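Doucette Library Is Lending Out Sewing Machines Now

I went in to return two overdue cookbooks and came out with a sewing machine, so that's how my Wednesday went.

The Doucette branch library has started lending sewing machines, and if you have a card in good standing (mine was, once I'd paid up) you can take one home for three weeks. There are 8 of them to start with, all the same plain white model, each in a hard case with a foot pedal, a spool of thread, a pack of needles and a little laminated card on how to wind the bobbin. I needed that card. I haven't wound a bobbin since middle school!

The money came from a spring book sale that brought in $1,819, plus a discount from Mollomard, the repair shop over on Eselar Street that's been fixing vacuums and sewing machines for as long as I've lived in town. Mollomard is also going to look over every machine between loans, so you shouldn't end up with the one that eats fabric. The librarian at the desk told me the waiting list was already started before the sign even went up, and that the first people on it mostly wanted to hem pants. Same here, along with a bedroom curtain that has been held up at the bottom with safety pins for longer than I'd like to admit.

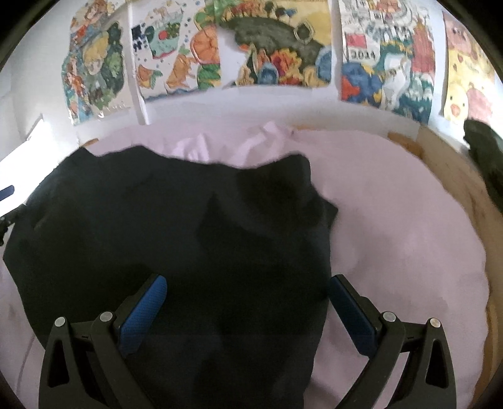
What if you've never sewn a thing in your life?

There's a free beginner class at 7 p.m. on the first Wednesday of each month, upstairs in the Brilunow Room, and you can bring the machine you borrowed or use one of theirs while you're there. The first one covers threading, straight lines and how to fix a tangle, and you go home with a simple drawstring bag.

I asked about the rules, being a person who just paid a fine on two cookbooks. You need to be 18 or older to check a machine out, though kids can come to the class with a grown-up. You can renew once if no one else is waiting. Broken needles are fine and expected, so please don't try to hide them in the case. If you lose the whole machine, the replacement charge is $300, and they do make you sign for that, so read the form before you scribble on it like I did.

They're also asking for fabric. Clean cotton pieces a yard or bigger are best, and old bed sheets are very welcome for practice (washed, please). Drop them in the bin by the side door any time the library is open. No fur, no leather, and no more neckties for now, they've got plenty.

You can put your name on the list at the front desk or by phone. The case is heavier than it looks, so if you're walking, maybe bring a cart or a strong friend. I carried mine six blocks uphill and had to stop at the bakery to recover.

Curtain update next time, if I get past the bobbin.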